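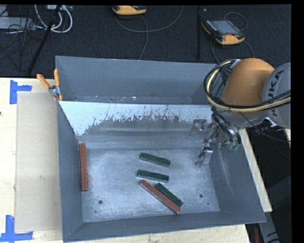 A **sorting bin** is an open-topped container that holds loose parts or blocks before they are picked out one at a time. Most are made of sheet metal, though molded plastic and plywood are also used. Sizes range from trays that fit on a shelf to bins that take up most of a table.

## Shape

The walls usually flare outward toward the top, so that pieces dropped near the edge slide down to the floor. A bin with straight walls is easier to stack but tends to trap long pieces upright in the corners. Some bins have holes in the floor for bolts or for draining wash water.

## Wear

Painted or coated walls lose their finish first where parts strike them. Scratches and chips on a sloping panel are common and do not affect use – sharp edges and open seams do. The Mansilla workshop manual calls for an inspection every 60 days.

## Contents

Blocks used for practice sorting are often made in 2 lengths, with a separate color for each. Javiera Escobar's sets for Irura followed this pattern, with long red blocks and shorter green ones. Later sets added a square yellow block.

## See also

- Parts tray
- Hopper
- Tote box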